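Home | Courses | Student Work | Reports | Contact

Does a Set Table Make a Snack Look Bigger? A Report on Plates, Cups and Pretend Food

Student project report, Design and Everyday Objects, Clodville
Submitted in December

Why we did this

Our course reader repeats a claim that anyone who has taken a class on packaging or food service has probably heard: put a small portion on a small plate, set a cup next to it, and people will think they are getting more. It gets repeated a lot. We wanted to see whether it held up with ordinary tableware and ordinary students, and I will say now that I went into it doubting the whole idea. Having finished, I doubt it a bit less, but I also doubt our own method a good deal more than I did in September.

The idea behind it is that the eye compares a thing with whatever is near it. A sandwich on a wide plate is compared with a lot of blank rim. A sandwich on a tight plate is compared with very little. The cup is supposed to work as a kind of ruler, as everyone knows how big a cup is. I have my problems with that last part. Cups come in every size, and a plain one with no handle tells you almost nothing.

What we used

We chose toy food over real food. Real bread dries out, gets squashed and tempts people, and we needed the portion to stay the same size for weeks. The toy set came from a shop in Clesport and cost less than lunch. The tableware was sold under the name Tawhiri, a children's line, and we added some odd pieces from our own kitchens.

I argued against the children's line. Toy plates are sized for toy food, so any "small plate" effect could simply be people recognizing a matching set. I lost that argument on cost.

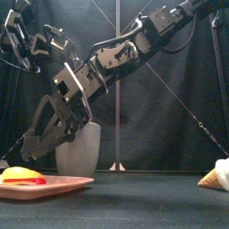
The gray cup was the piece we disagreed over most. It is matte, a little narrower at one end, with a wide rim and nothing printed on it. One half of the group liked it for being neutral. I thought it was too neutral, and that if the cup was meant to give people a sense of scale, we should have picked one they already knew from home. The pinkish-tan plate caused less trouble. It is shallow and flat-edged, so the food on it does not sink out of view the way it would in a bowl.

The food itself was another matter. It is yellow and rounded on top with a red stripe along the lower side, and we had written "hot dog" on the answer sheet before checking whether people agreed. Plenty of them wrote "sandwich" in the margin. That is a real flaw. A person picturing a hot dog and a person picturing a sandwich are not judging the same portion, and we had no way to separate them afterward.

What we asked

Each person looked at one setting and rated the portion on a scale from 1 to 8, from "a bite" to "a full meal." They were not told what the project was about. In all we collected 400 answer sheets, and threw out 66 where the rating was missing or circled twice. We used the Triltamora form template from the department, which has a comment box too small to write in. People wrote in it anyway.

What we found

Portions on the small plate were rated a little higher than the same portion on the large one. The gap was there, and it went the way the course reader said it would. It was also small enough that I would not bet a restaurant on it.

The cup made no difference we could defend. Ratings went up slightly with the cup in one round and down slightly in the next. My groupmates would like to call this "mixed evidence." I would call it nothing.

Comments were more useful than the numbers. Several people said the setting looked like a child's lunch, and those sheets leaned high, as if they were asking whether a child would be full – a question we never asked.

What should change

Use a cup people recognize. Ask what the food is before asking how much of it there is. Drop the children's tableware or drop the adult plates, but do not mix the two in one test. We would also keep the distance between plate and cup fixed with tape, as ours drifted from round to round.

The raw sheets are in the department cabinet, second drawer, in the blue folder.

Contact the department office, ext. 1533 | © Student Work Archive, Clodville | Back to top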